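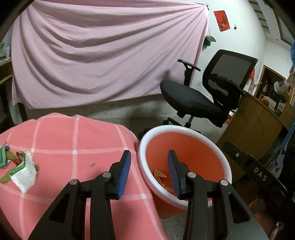 Clearing Small Litter Off a Blanket: Frequently Asked Questions
Compiled by Inès Joly, updated 2024-11-23

What should I pick up first?
Start with the wrappers and torn paper. They hide smaller things, and once they are in a bowl you can see what is left on the cloth. Put anything you want to keep in a separate dish before you start.

Why use a bowl and not a trash bag?
A bowl stays open by itself and you can drop things in with one hand. Any wide plastic bowl will do. We use the Hemholm because the rim is easy to grab. Empty it when it is half full.

How do I get crumbs off a blanket?
Pick off the big ones by hand. Then fold the four corners to the middle, carry the blanket outside and shake it. Do not rub crumbs into the weave. If some stay behind, go over the blanket with a lint roller or a dry brush.

Can fruit peel go in with the wrappers?
It can while you are picking up, as long as you sort the bowl afterward. Peel goes to compost and wrappers go to the trash. Don't leave peel in the bowl overnight. 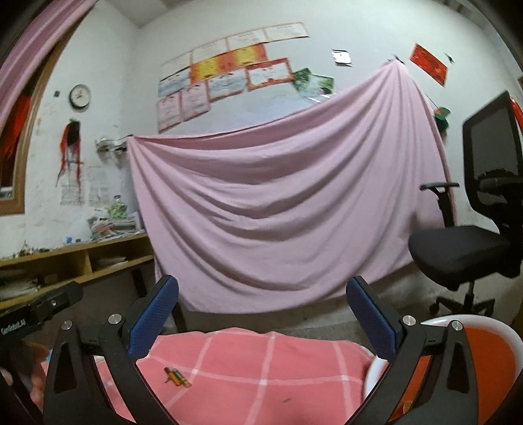
Where do I put loose batteries?
Keep them out of the litter bowl. Good ones go back in their box. For dead ones, tape the ends and put them in a lidded jar until you can take them to a drop-off point. Keep the jar out of reach of small children.

I don't know if a battery is dead. What now?
Use a battery tester. If you don't have one, try it in a flashlight that you know works. Do not mix old and new batteries in the same device.

Does the blanket need washing every time?
A shake is enough after dry litter. Wash it if something sticky got on it, and check the care label for the temperature. Feel through the folds before it goes in the machine.

How often should I do this?
Once a day if people snack on the floor. Séverine Marty, who wrote the first version of this page in June, does hers every 3 days. It takes her 7 minutes, shaking included.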